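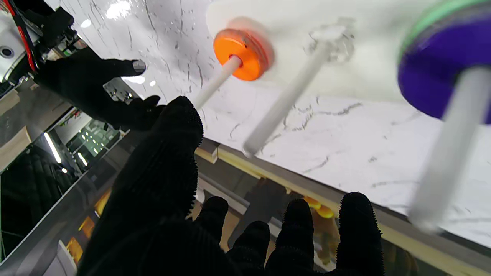
**Rarkard pauses two-handed table work after a grip fault, and shares what we know so far**

LATHAM, Saturday, April 28, 2018 – I'm Jingyi Zeng, I run the hands team at Rarkard, and I asked if I could write this one myself. We had a fault in our two-handed system at the Witwood site. No one was hurt, but we've stopped unattended runs until it's fixed, and I'd much prefer you heard about it from us!

So, what happened. Our robot works at a marble counter with a pair of gloved hands, picking up small things and setting them down again. It's fiddly work and we're very fond of it. Partway through a run, the right hand got the signal to let go and held on for 2 seconds too long. The left hand had already started its next move, so the two of them were pulling on the same piece. The piece slipped, hit the counter edge and went onto the floor. Our operator pressed the stop button and both arms froze, just as they should (a huge relief, let me tell you).

We went back through the logs that evening – all 502 grips from that day – and found the same late release 13 times. Most were so short that you'd never catch them by eye. That bothered me more than the big one did, because our own alarm should have picked them up and it stayed quiet.

Our best guess right now is the glove. The fuzzy covering gives the fingers a nice soft hold, but we think it can bunch up at the knuckles after a lot of use and fool the sensor underneath. The gloves are supposed to be good for over 2,000 grips before a change, and I'm no longer comfortable with that number. We haven't ruled out the software either, so please don't quote me as saying it's all down to fabric!

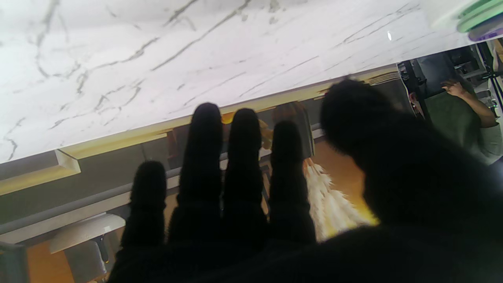 *One of the gloved hands beside the marble counter. Photo: Rarkard*

Here's what changes today:

- No runs without an operator at the stop button.
- Gloves come off for a check at the start of each shift.
- If one hand is late letting go, the other now has to wait for it.
- The late-release alarm has been set much tighter, so expect more false stops for a while.

Hadiza Adeleke, our safety lead, is handling the review and she has the final say on when we start up again. "I'm not going to sign off on a guess," she told me. "I want to see the fault happen on purpose, and then I want to see it stop happening." Fair enough – that's her job, and she's good at it.

The folks at Liao who use the same hands got a call from me before this went out, along with the new settings. We plan to publish the full findings in July, including the parts that make us look a bit silly.

Questions about the fault or the review can go to Hadiza Adeleke at the Rarkard office in Latham. Glove questions can come straight to me.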